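Linen share: what changes in November

The linen share at Draltum has been going for long enough now that most members know the routine, but the winter stocktake turned up a few things that need sorting out before the next round of orders. If you only drop off and collect, the parts on washing and collection times are the ones to read.

First, the numbers. The cupboard at Alvarado Street went through 3168 loans in the past year, counting each sheet, towel and doona cover separately. Single sheets were the most borrowed item by a long way, followed by bath towels. Pillowcases go out in large numbers too, but they come back in smaller ones, and we would be grateful if you could check the back of your own linen press for any with the Draltum tape sewn into the hem.
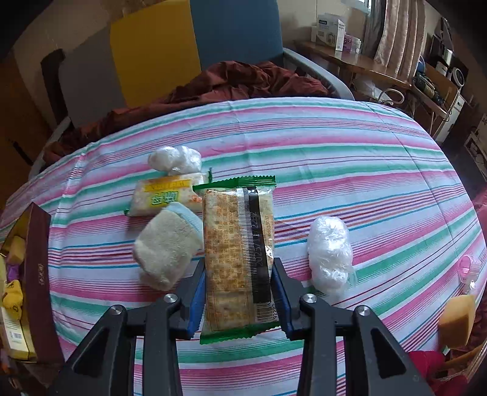

Washing is still the borrower's job. Cotton sheets can go through a warm wash with ordinary powder. Please don't use bleach on anything with a colour in it, and go easy on fabric softener, which builds up in towels until they stop drying anyone. If a sheet has a stain that won't shift, bring it back as it is and put it in the grey tub inside the door with a note saying what the stain is. We can often get tea, blood and grass out if the fabric hasn't been through a hot dryer first. Once it has, the sheet usually ends up as a paint cloth.

Line drying is best for nearly everything. Peg sheets by the hem, folded once over the line, and bring them in before the dew. Fitted sheets last a good deal longer if they are kept out of the dryer, as it's the elastic that goes first. We replaced the elastic in 30 fitted sheets over winter and there is a pile still waiting. Anyone with an overlocker and a free afternoon is welcome to take a few home.

Mending has moved to Tuesday, from 10 am, in the back room at Alvarado Street. The old evening session was hard to get to for people on the Prudik bus, which now finishes earlier. Bring your own scissors if you have a pair you like. There are two machines, an ironing board and plenty of cotton in white, cream and navy. We are short of other colours, so leftover reels are useful.

We've also been asked whether worn sheets are worth donating. Thin in the middle is fine. A double sheet that has gone through at the centre can be cut down the length, turned sides to middle and joined again, and it'll do several more years on a single bed. Sheets that are thin all over are cut up for cleaning rags or for lining drawers. Flannelette is always wanted, whatever the pattern. We can't take electric blankets, feather pillows or anything that smells of mothballs.

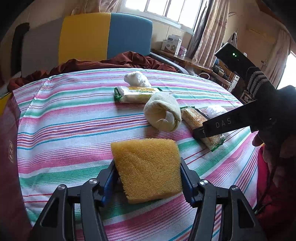

Deposits stay at $15 for a household set. A set is two sheets, two pillowcases and two towels, and the deposit comes back to you when the set does. If you need linen for a bigger group, such as family staying over the summer holidays, please get the request in a fortnight ahead. Last summer there were several weekends when every queen-size set was out and people went home with singles.

The storage shed at Prarnel will be closed while the roof is repaired. Spare blankets have been brought across to Alvarado Street and are on the top shelves, so ask for the step stool. The picnic rugs and camp bedding are staying at Prarnel and can't be borrowed until the work is finished.

Collection hours are 9 am to noon, and the door is locked promptly. Returns can go in the chute at any time as long as they are clean, completely dry and tied in a bundle. Damp linen left in the chute over a weekend has cost us a whole shelf of towels once already. Cotton tape for tying is on the hook beside the chute, and please put it back in your bundle when you return the set.

Recent items
Getting candle wax out of a tablecloth
Towels wanted for the animal shelter
How to fold a fitted sheet
Prarnel shed: roof repairs
Changes to the Prudik bus timetable

Contact the linen share | Unsubscribe | © Draltum Linen Share | Back to top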